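Home | Modules | Project Reports | Staff | Contact

Do our rules for two-arm cells do anything?

Yuzuki Kinoshita and Hicham Hegazy, supervised by Sadao Sekiguchi

Our department has a rule sheet for any bench with two arms on one rail. It runs to 17 rules, most of them copied from the Ernau lab. We were asked to find out which ones earn their place. We went through 212 log entries from the bag-packing task and marked each rule that an entry mentioned. Most rules were never mentioned by anyone.

Rule 2 says only one arm may work inside a container at a time. It sounds sensible. But the sheet doesn't say what "inside" means, and a gift bag full of tissue paper has no clear top.
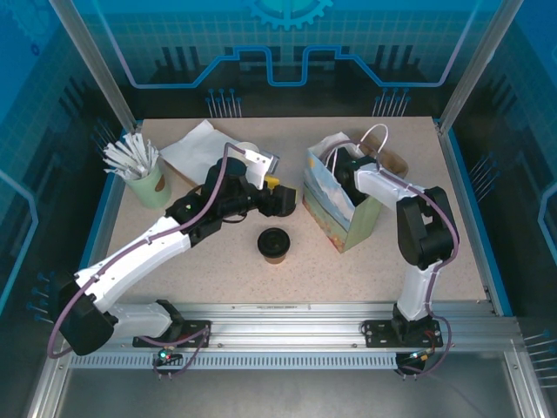 Who decides when an arm counts as inside the container?

At present the operator decides by eye, and our two operators gave different answers for the same run.

We don't think that is good enough for a rule people sign. Refugio Contreras suggested a fixed height above the table – easy to check, but wrong as soon as the bag sags or is swapped for a taller one. We tried wording based on the handles instead, as rope handles are what a gripper is likely to catch first. 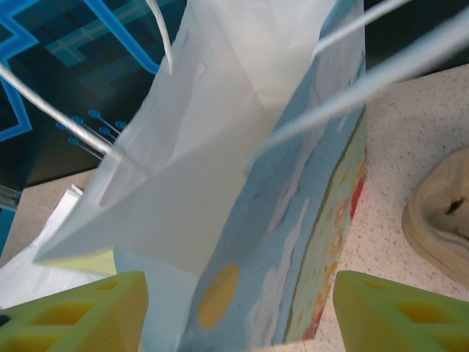 The handle wording was better, though we would not oversell it. Both operators agreed with each other more often, but they had also had more practice by then, and we had no way to separate the two effects. The log form was changed in August as well, which makes early and late entries hard to compare.

We would keep Rule 2 with the handle wording and drop any rule that can't be checked by someone standing at the bench. Isamu Onishi disagrees and wants the full sheet kept for training. His comments are in the appendix.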